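Rosteo Bottle Bench – two-arm station for comparing grippers and wrist cameras

Overview | What's included | Views | Fingers | Specifications | Comments

The Bottle Bench is a tabletop station for labs and integrators who need to compare grippers on thin-walled, transparent objects. It ships with two black arms, parallel-jaw grippers, a wrist camera for each and one fixed camera. The Tufa controller runs both arms from a single schedule, so a finger change on one side does not mean new code on the other.

Wrist cameras keep streaming when an arm is parked or turned away from the work. Both fingers stay in view at all times, which makes it easy to check jaw opening against the controller value before a run. 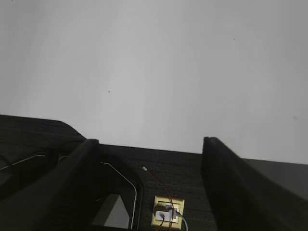 What's included

Two arms with Gekley parallel-jaw grippers
Two wrist cameras and one fixed camera
Tufa controller, power supply and cable set
White tabletop, matte finish

Table and fixed camera

The fixed camera looks down on the table from the front. We recommend starting each comparison with one small water bottle, upright and well clear of the table edge. Clear plastic on a pale surface is a hard case for most detection software, and a printed label can hide the problem.
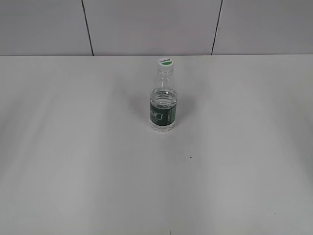

Run the same set with labels removed if your software passes the first time. In our own trials the standard fingers were tested over 730 grasps on clear bottles, with 93 of them repeated using the long fingers. The logs are on the download page.

Fingers

Standard fingers are matte black and wide enough to hold a small bottle low on the body. The dark finish keeps glare down, but the bottle itself will still throw highlights into the wrist camera – set exposure by hand and leave it there for the whole series. 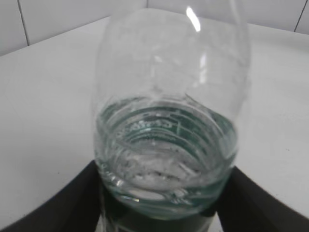

Grip force is set per finger pair in the controller. Start low with part-filled bottles, as the walls give more than those of a full one. Long fingers are sold separately under the Bestico name and use the same two screws.

Using both arms

Either arm can hold while the other approaches. The fixed camera is the better choice for checking clearance between them, and the wrist views can be recorded alongside it.

Specifications

Arm reach: 743 mm
Station weight without table: nearly 210 lb
Lead time: ask sales, longer in August 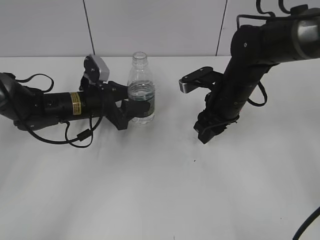

Marlow_T wrote: We have had ours for two months and the cable set is the weak point. The arms and grippers are fine, but allow more slack at the elbow than the manual says, and retune the grip force after every finger change. I would also like to see the long fingers included in the price.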